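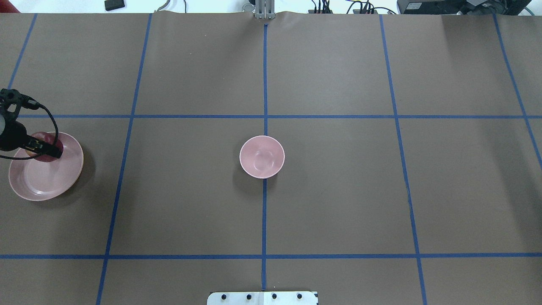 Covering and marking a worktable with paper and tape: common questions

Last updated 27/04/2022
4 min read

What kind of paper should I use?

Plain brown paper off a roll is fine. Get a roll wider than your table if you can. The Mudamar workroom buys a heavy weight that holds up to plates and bowls being set down and picked up all day. Thin wrapping paper tears when you pull up tape.

Does the paper have to be perfectly flat?

No. Soft creases don't matter for sorting dishes or laying out parts. A ridge high enough to tip a plate does matter, so smooth those out by hand before you start taping. Work from the middle toward the edges.

Why blue tape?

It shows up well on brown and is easy to find in paint stores. Any low-tack tape in a color you can see from across the table will do. Clear tape is a poor choice for a grid.

How many strips do I need?

It depends on the table. Five running away from you and two running across make a good layout for a large surface. Put the center strip down first and measure out from it on both sides.

My strips came out slanted. Should I redo them?

Only if you need cells of equal size. If each cell just has to hold one item, a slanted line works as well as a straight one. For straight lines, mark both ends in pencil, stick down the far end, and pull the tape tight before you lower it.

How big should a cell be?

Bigger than your biggest item, with room for your fingers on all sides. Measure the widest plate you plan to use, including the rim. We left too little space on our first table at Abreu and had to pull everything up.

Do the cells need labels?

For a short job, no. If several people share the table, write a letter in the corner of each cell with a soft marker — on the paper, as tape doesn't take ink well.

Can I put wet dishes on it?

Dry them first. Water softens the paper and lifts the tape.

How long does a covering last?

Ours usually last a few weeks. In August, with the windows open, the tape edges start to curl sooner. Our Hellen table was logged at 2,402 placements before we changed the paper, and the one at Murnik got to 2,759. We now plan on a change at some 2,000.

How do I take it off?

Pull each strip back slowly at a low angle. Tape stuck only to the paper can stay on it, and the whole sheet can be rolled up and thrown away. Check the tabletop for residue and wipe it with warm soapy water — let it dry fully before the next sheet goes down.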